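Hirkance Forums > Letterpress and Games > Letter frequencies for a home-made word game

Letter distribution for a 48-cube set

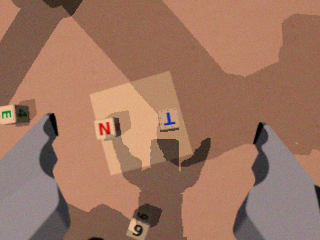

The N cube, lying over the left edge of the mat.

tallow_pike
I am working out a distribution for a word game with 48 cubes, one letter per face, no blanks. That gives 288 faces. I want 264 of them to carry single letters and the remaining 24 to carry pairs such as QU and TH. I took counts from a list of 2,000 common words and scaled them. E comes out far too high. Has anyone got a better method?

Mendoza
Scaling raw frequency is the wrong start. A face is not a tile. Once E is on a cube, the other five letters on that cube cannot appear in the same throw. What matters is which letters share a cube.

quoin48
Agree with Mendoza on sharing, but the raw counts still set the totals. Cap E at two thirds of its scaled value and give the surplus to the middle group – N, R, S, L. Then sort out the sharing.

tallow_pike
Capped E as suggested. Vowels now look sensible on paper. Should N and R be kept on separate cubes?

Mendoza
Yes, mostly. They occur together in too many words to block each other. Put N with B, W or G.

Sillulow
I would not put N with G. You lose every -ING ending that needs that cube. V or J costs you much less.

Mendoza
Only if G is scarce. With 48 cubes there are several others carrying it.

Sillulow
Several others carrying it, each landing G up one time in six. Run 200 throws and count how often -ING can be made. I did this for the Nureck rules and the loss was easy to see.

quoin48
Nureck uses far fewer cubes, so the result does not carry over. It is still a fair test. Use the same word list for both versions or the comparison is useless.

tallow_pike
Will run both pairings. One other point: N and Z are the same shape turned a quarter. Underline, or leave it?

Sillulow
Underline Z only. Same for M and W – underline one of the pair and state which in the rules.

Mendoza
I would underline both. Players forget which one has the line.

tallow_pike
Both, then. I will post the table of faces in September.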